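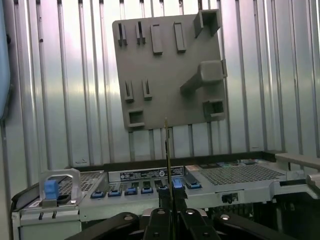 Mirkix Bench Tray, Model 2152
Reviewed by Leonor Leitão
24 Jun 2019

I have been fixing desktop computers for a long time with a muffin tin, two jam jar lids and a strip of masking tape, so I may be the wrong person to sell a parts tray to. Mirkix sold me one anyway. It was on the Stillari site with 1257 ratings, nearly all of them glowing, and several of those used the phrase "changed my workflow." I don't have a workflow. I have a table.

The tray is a roughly square piece of flat gray plastic with things sticking up out of it: slotted clips, solid blocks, hollow square sockets, and one thick arm shaped like a T that overhangs the edge. The idea is that every part you pull out of a tower gets a place to stand or lean while you work. The leaflet calls this "a home for every component." It doesn't say which component lives where, and nothing is printed on the plastic to tell you either. Afonso Louro, who had one before I did, puts memory in the slots and cables over the T. I did the opposite for the first few jobs and it made very little difference.

I'll start with what I liked. It stays flat. The matte surface doesn't throw glare back at you under a desk lamp, which the white ones do, and small dark screws show up well against it. The slotted clips are narrow enough to hold something thin upright by its edge, and I came to rely on them more than I wanted to. It wipes clean.

Now the rest. The overhanging arm is a nuisance. I caught it with my sleeve on the very first job, a tower with the cooler off and the processor sitting there bare, and that is the last moment you want anything on the table to jump. I now turn the tray so the arm faces away from me, but then the clips I use most are on the far side. Whoever settled on that layout had more elbow room than I do.

The solid blocks I can't explain. They hold nothing. You could lean a drive against one, I suppose. The leaflet says "support features" and leaves it there.

The hollow sockets are the real disappointment. They look like cups and I treated them like cups, dropped my case screws in, picked up the tray, and left the screws on the table. The centers go right through on at least some of them. So for anything small you still need a dish, and once you have a dish out you start to wonder what you paid for.

What you pay depends on how you buy it. Mirkix pushes the full bench set at $399, with the tray, a mat, a driver set and a magnifier on a stem. For a shop, fine, maybe. Ermelinda Meireles runs the repair counter at Grambridge and bought the set; she uses the tray and the mat every day and keeps the magnifier in its box. On its own the tray costs a good deal less, but you have to scroll past the set a few times to find it. 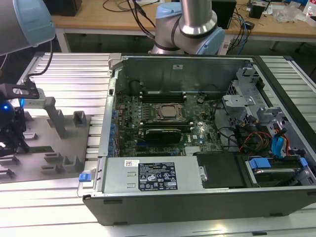 Is the tray big enough for everything that comes out of a full tower?

It holds the small and thin pieces, such as memory, brackets and short cables, but a power supply, a full-length graphics card or a drive cage has to go on the table next to it.

I asked because the box claims "complete teardown capacity," and I wanted to see how far that went. On a full-size case it ran out of useful spots early. Two drives and it was crowded. With a small office machine, where you might only be changing the memory and one drive, it did the job well and I had no complaints.

I also tried it against the Mowat tray, which is shallower, has a lip on every side and costs less. The Mowat has no clips at all, so thin cards lie flat and slide about when you carry it. But it does keep hold of a screw. If I could have the Mowat's rim with four Mirkix clips in it I would stop shopping.

Mirkix says the clips are good for 400 insertions. I haven't kept a tally and don't plan to. One of mine already feels a touch looser than its neighbor, though it still grips.

Would I buy it again? The tray alone, on sale, probably. The set, no. The muffin tin is back on the table for the screws.

Update, July: Mirkix wrote back about the sockets and told me they are "not intended for loose hardware." I asked what they are intended for and am waiting to hear.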